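Boletim do clube - Sala de material

Cabos das raquetes: o que mudou desde junho

A revisão das raquetes de empréstimo do clube de Jendstead ficou concluída em 10/11/2024. Foram trocadas as fitas de todas as que estavam no armário do corredor e as restantes passam a ser tratadas à medida que forem devolvidas. Quem tiver uma raquete do clube em casa desde o verão deve entregá-la na sala de material, mesmo que a fita ainda pareça boa.

A compra das fitas foi feita à Halim, que nos enviou um lote de 300 unidades em várias cores. Somadas às 138 que sobravam do ano passado, ficámos com 438 em prateleira antes de começar. O vermelho-rosado foi a cor escolhida para as raquetes de empréstimo - o preto e o branco ficam para venda aos sócios. A escolha é prática: uma raquete com cabo dessa cor encontra-se depressa no fundo de um saco e distingue-se logo das particulares, que no nosso clube costumam ter cabo escuro.

Alguns sócios perguntaram como se faz a troca. Tira-se primeiro a banda de acabamento, no topo do cabo, e desenrola-se a fita velha de cima para baixo. Se ficar cola no cabo, limpa-se com um pano húmido e deixa-se secar durante a noite. A fita nova começa na base, com a ponta mais estreita, e sobe em espiral com uma sobreposição pequena e sempre igual. Convém esticar um pouco, sem exagero. Uma fita demasiado esticada fica fina e gasta-se mais cedo. Uma fita frouxa faz pregas e acaba por rodar na mão a meio de um jogo.

No topo corta-se o excesso em diagonal e fecha-se com a banda. É aqui que aparecem mais defeitos. Se a ponta da fita ficar de fora, começa a dobrar-se e a abrir. Nas raquetes que já tenham a ponta levantada, basta descolar a banda, puxar a fita e voltar a fechar, sem gastar uma fita nova.

As marcas de desgaste na parte de baixo do cabo são normais, por ser a zona onde a palma da mão assenta e onde a raquete bate quando é pousada ao alto. Só se troca a fita quando o desgaste atravessa a camada de cima ou quando a superfície deixa de agarrar. Pedimos também que não se escrevam nomes nem números sobre a fita. A numeração das raquetes de empréstimo vai na capa, a partir do 200, e a lista está afixada na porta do armário.

Para quem joga também no pavilhão de Sodville: as raquetes de lá são de outro lote e levam fita Bultaso, um pouco mais grossa. Não devem ser misturadas com as nossas - a diferença sente-se na mão e os juniores queixam-se logo.

Cabo com fita vermelho-rosada em espiral e banda preta com letras brancas:

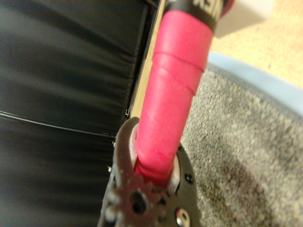
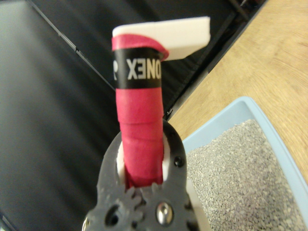
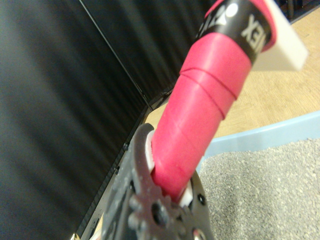
Uma sócia escreveu-nos a dizer que prefere enrolar a fita com menos sobreposição, porque tem a mão pequena e o cabo lhe fica grosso demais com as voltas muito juntas. Diz que joga assim há duas épocas e que só precisa de trocar a fita um pouco mais cedo do que os outros. Pergunta ainda se pode levar uma das raquetes de empréstimo preparada dessa maneira para a filha, que começou agora nos juniores. Pode, desde que avise na sala de material, para que a raquete fique anotada na lista e não volte a ser enrolada da forma habitual na próxima revisão.

As fitas pretas e brancas estão à venda no balcão, à unidade. Quem quiser aprender a enrolar pode trazer a sua raquete à sala de material antes do treino dos juniores. A tesoura e as bandas de acabamento são do clube e devem voltar para a gaveta de cima.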